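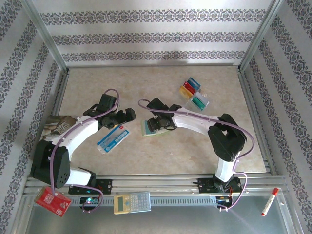

Sticky notes, a calculator and a marker with a red cap at the Yusof Building, Lultberg.

Lultberg College, 07/06/2024 — The College has completed the first full collection under its desk supplies reuse program, which gathers stationery left in offices, study rooms and lockers and returns it to use. A total of 3901 items were handed in at the Yusof Building. Of these, 1102 have already been issued to students and staff.

The program was approved in February, following a review of departmental spending on small office goods. The review found that several departments were ordering sticky notes, markers and notebooks while holding unused stock of the same goods in cabinets and drawers. Orders had been placed separately by each office, and no shared record was kept of what was already on the shelf.

Under the new arrangement, departments send surplus goods to the supplies room on the lower floor of the Yusof Building. Each delivery is laid out on a table and sorted by type. Sticky-note pads are grouped by size, with part-used pads kept apart from full ones. Calculators are tested and, where necessary, fitted with new batteries. Markers are tried on scrap paper and discarded if the line is faint. Pouches and pencil cases are emptied before they are put out again.

Notebooks require more attention than any other type of item. Many have only a few pages filled, and these may be reissued once the written pages have been removed. Staff open each notebook and go through it to the last page, checking for names, telephone numbers and loose papers tucked between the leaves.
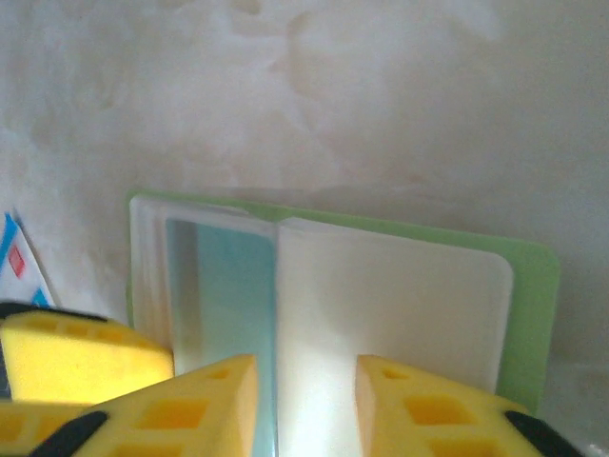
Small notebooks are accepted on the same terms as full-size ones, provided the cover is attached and at least half of the pages are blank. Those that do not meet this standard are taken apart. The clean sheets are cut down for use as message paper at the front desk, and the remainder is sent for recycling. Notebooks containing personal information are returned to the department that supplied them and are not reissued.

Records of incoming and outgoing goods are kept in Etell, the stock system already used by the College print room. Departments may consult the list before placing an order, and from the start of the next term will be expected to do so. Requests for goods not held in the supplies room will continue to go to the purchasing office in the usual way.

"We had good notepads sitting in one corridor and a purchase order for the same notepads going out from the next," said Dilani Pathirana, head of College services. "The list allows an office to see what we hold before it spends anything. It has also freed up cabinet space, which several departments had been asking for."

The cost of shelving and storage trays was met by a grant from Sondia, the local fund for waste reduction. The grant covers a period of two years. The College will report to the fund at the end of each year on the quantity of goods received and reissued, and on the number of new orders placed for the same types of item.

A number of items received in the collection fall outside the program. Magazines and books are passed to the library, which decides whether to keep them. Packaged goods other than stationery are held at the front desk for two weeks so that they may be claimed, and departments are asked to remove such goods from boxes before delivery. Scissors and paper cutters should be brought to the supplies room by hand and not placed in the general collection.
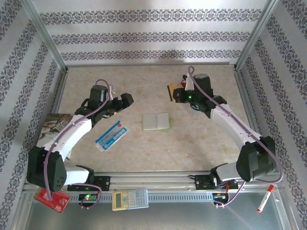
Fikri Nugroho welcomed the reuse of notebooks but asked that the opening hours of the supplies room be extended, noting that students on evening courses are seldom on campus before it closes. He added that calculators were the item most often requested by those students, particularly ahead of examinations, and suggested that a small number be set aside for short loans.

Pathirana confirmed that evening opening is under consideration for the next term. A decision on loans will follow once the number of working calculators is known — testing of the most recent deliveries is still in progress.

Departments with further goods to send should label each box with the name of the office and a contact person. Students may bring individual items to the front desk of the Yusof Building during normal hours. Goods issued from the supplies room are free of charge to all current students and staff on presentation of a College card.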